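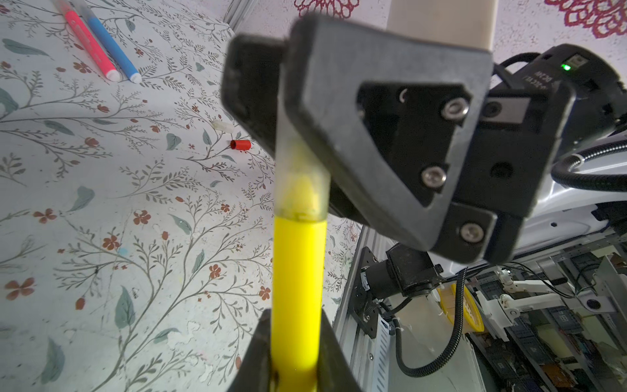

Yellow marker over the leaf-and-flower print, with the pink and blue markers behind.

Elley Felt-Tip Markers, Loose Colors
Sold by Wondthorpe Craft and Table Supply
Item group: Drawing and coloring
Page last updated 19/07/2021

Elley markers are plain felt-tip pens for coloring, labeling and poster work. We sell them loose by color, so you can replace the yellow without buying another full set. They are also sold as a starter pack of 4 and a classroom tub of 100.

The ink is water-based. It is meant for paper and card. On coated card it needs a little longer to dry, and it will smear if you stack the sheets too soon. It is not a fabric marker and it is not permanent, so please don't use it for anything that will be kept outdoors.

Colors in stock
Yellow
Blue
Pink
Red
Orange-red
Green (back in October)

The yellow is a bright one and shows well next to darker colors. Used alone for lettering on white paper it is hard to read from across a room. For headings, most customers take the blue or the red. Pink and red are close when seen under warm bulbs, so check the barrel before you order a refill of one or the other.

Caps
Caps push on and pull off. There is no thread. Spare caps are sold in bags of 15, in white or red, and fit all Elley felt-tips made since the barrel was changed. If you have the older narrow barrel, the spare caps will be loose on it. We still have a small number of the old caps and can send them on request.

Care
Store the markers flat or with the tip down.
Push the cap on until it stops.
Wipe the area around the tip with a dry tissue if ink has built up there.
Do not soak the tip in water. It thins the color and the pen won't recover.

A marker left uncapped overnight can sometimes be brought back by capping it and standing it tip down for a day. If it still draws a pale line after that, it is finished.

Table coverings to go with them

Many orders for markers come with a request for something to put under them, so we list our printed coverings on this page as well. Both come off the roll and are cut to the length you ask for.
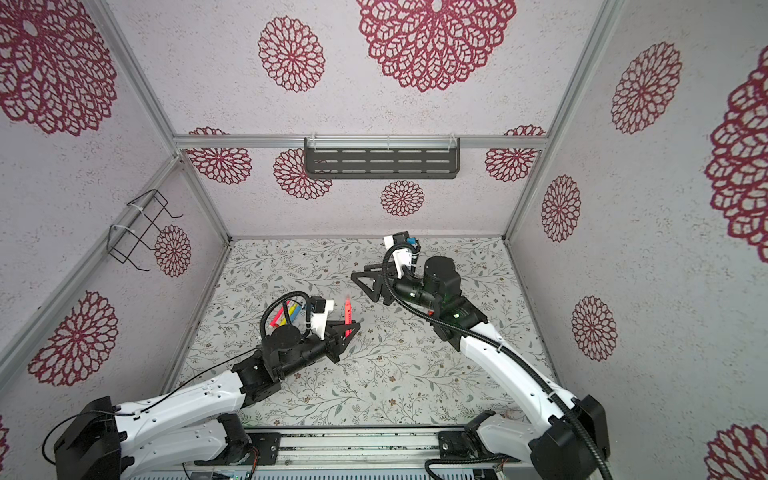
Leafy print on the floor, dahlia print on the walls, markers out.

Mai is a white covering with thin gray-green leaves and small flowers in a reddish brown. The print is close together, and light marks do not stand out much against it. It is the one we suggest for a work surface. It lies flat after a few hours unrolled. Small things like marker caps can be hard to spot on it, and some teachers prefer a plain cover for that reason.

Kandano has large maroon-red dahlias in a lace-like pattern on a speckled white ground. The flowers are big and look best upright, on a wall or the back of a display. You can use it on a table, but on a narrow one you may only get part of a flower across the width. When joining two lengths, order extra to match the pattern.

The two prints can be used together. Mai below and Kandano on the walls is the combination customers ask about most. The background whites are close but are not an exact match, and you will see the difference if the two are laid edge to edge in daylight.

Cleaning
Elley ink comes off both coverings with a damp cloth if you get to it the same day. Yellow and pink are the easiest. Blue may leave a faint shadow on the white parts. Do not use bleach on Kandano, as the maroon will fade.

Ordering
Loose markers: minimum of 3 per order, any mix of colors.
Coverings: whole yards only. Cut lengths can't be returned.
Samples: one small piece of each print, free with any marker order. Write "samples" in the notes box at checkout.

Unopened packs and tubs can be returned within 15 days. Loose markers can be returned if they arrive dry.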